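Journal > Robot club > Term two

Search the diary Search

22nd May

Very long one tonight, sorry wrists. I'm typing this with a bowl of cereal next to me because dinner was a packet of crisps in the computer room, and I refuse to count that.

So, simulation round of the Boltora Cup. We're team 29, which Santino Echeverría says is lucky (he said the same about our locker number, and that locker doesn't shut). The task is called Ball and Block, and on paper it's dead simple: get the gripper to the block, pick up the little white ball without knocking it off the end, put it down where the task sheet tells you. All in the simulator, no real arm until August if we get through. I thought we'd be done in a week. Ha!

The main thing I've learnt is that a ball is a horrid shape to pick up. If the fingers close even slightly off centre it squirts out sideways like a wet bar of soap. Our first version of the code, which Santino named Wukex for reasons he won't share, just went straight forward and shut the fingers when it thought it was close enough. It was very confident and very bad. I watched it bat the ball away so many times that I started flinching before it happened.

Tonight we threw most of that out and started on the lining up properly. The new plan is to stop well short, get the gap between the fingers square with the ball, and only then creep in. Creep is my word and it's now the name of the function, so I've left my mark on the project. We had a long argument about how slow creeping ought to be. I wanted really slow. Santino pointed out that each go has 1000 steps and then it's over, wherever you've got to, and that my version would use the lot and still be admiring the ball from a distance. Fine. We met in the middle.

Then there was the muddle with the random seeds. Every run has one, and it changes the layout a bit, and I'd been testing on seed 3321 for two whole sessions without noticing I'd left it typed in. So all my lovely tuning was for one layout only! I went hot all over when I spotted it. Took it out, ran a batch of 21 with a fresh seed each time, and we got the ball in roughly a third of them. I was gutted for a minute, but it's a proper number at last and last week we didn't have one of those.

Mr Henríquez came by while we were packing up and asked what happens if the gripper comes in a touch too low. Santino and I looked at each other. We hadn't tried it. He just went "hm" and wandered off with his tea, so that's the first job next time.

Other jobs, so I don't forget: save the settings somewhere that isn't my jumper pocket on a bit of paper, write the half page for the judges, and ask the Lindico lot from the year above whether they'd lend us their plotting script. They're nice, they'll say yes, I just hate asking.

I've stuck one of tonight's screens in underneath. Bed now, and the cereal's gone soggy.

We use cookies to remember your settings. Accept | Manage

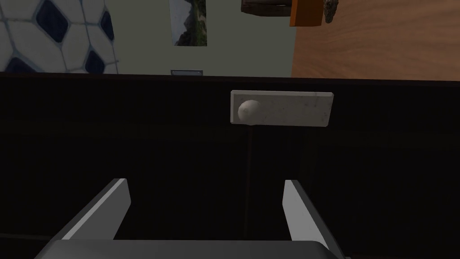

Ball on the left end of the block, gripper still hanging back. Creep, creep.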